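Salted Tahini Caramels, Batch Eight

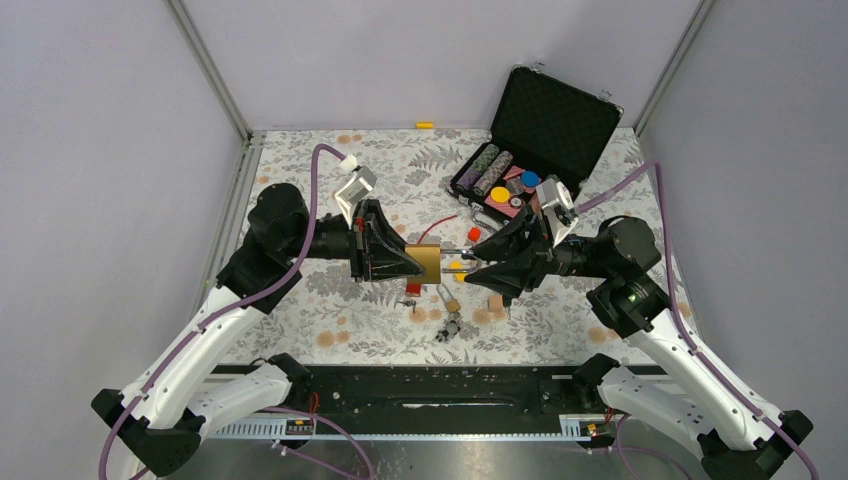
I have been making soft caramels every weekend since the middle of February and I think I finally have the one! Batch eight came out of the pan glossy and a little bit wobbly, and I stood at the counter eating the trimmings until my teeth hurt. The color is what I'm proudest of. For weeks I kept pulling the sugar off the heat too early, when it was still the pale yellow of weak tea, and the candy tasted like nothing but sweet. What you want is the gold of a big brass padlock, that warm deep yellow, and then maybe ten seconds past it. If it gets to the brown of an old penny you've gone too far (it'll still be fine over ice cream, don't throw it out).

The tahini idea came from Souad Kamel, who taught the candy night I went to last winter at the Ginen, the little cooking school over the bakery. She made hers with sesame seeds on top and a spoonful of tahini stirred in at the end, and I went home and couldn't stop thinking about them. Mine are a bit different from hers. I use more tahini, a lot more, and I brown the butter first, which she would probably tell me is fussy. It is fussy. Do it anyway!

For an 8 inch square pan you need a cup and a half of sugar, a quarter cup of light corn syrup, a quarter cup of water, a cup of heavy cream, five tablespoons of butter, a third of a cup of tahini and a teaspoon of flaky salt, plus more salt for the top. Stir the tahini really well in the jar before you measure. I've been buying the Papadopoulos one and it's runny and mild and just lovely, but any tahini you'd happily eat off a spoon will do.

Line the pan with parchment and leave some hanging over two sides. Brown the butter in a small pot, pour in the cream, and keep it warm on the back burner. In a bigger pot (bigger than you think, it climbs!) put the sugar, corn syrup and water and let it boil without stirring. Swirl it when one side gets ahead of the other. Once it's that good gold, take it off the heat and pour in the warm cream slowly, standing back a bit. It will hiss and foam up like mad and then calm down.

Back on medium it goes until the thermometer says 248 for a chewy caramel. I like 246 myself, but then they need to live in the fridge. Off the heat again, whisk in the tahini and the salt. It looks grainy and wrong for a moment - keep whisking. Pour it in the pan, wait until the top has a skin, and sprinkle on the rest of the salt and a handful of toasted sesame seeds.

Leave it overnight if you can stand to. I cut mine with a long knife wiped with a drop of oil, and got 34 good ones out of this batch along with all those crooked edge bits. Wrap them in squares of wax paper right away or they'll slump into each other and you'll have one very large caramel.

A couple of things I tried along the way. Batch three had honey instead of corn syrup, and it was delicious but burned around the rim before the middle had any color. Batch five had cardamom, which my sister loved and I thought was soapy. Batch six was dipped in dark chocolate and oh my goodness. I only stopped because dipping took the whole afternoon and there was chocolate on the light switch.

Next up I want to try the same thing with pistachio paste, and I have half a jar sitting in the cupboard waiting for me. If you make these with peanut butter or anything else, leave me a comment and tell me how much you used, because I'm guessing it'll need a bit more cream.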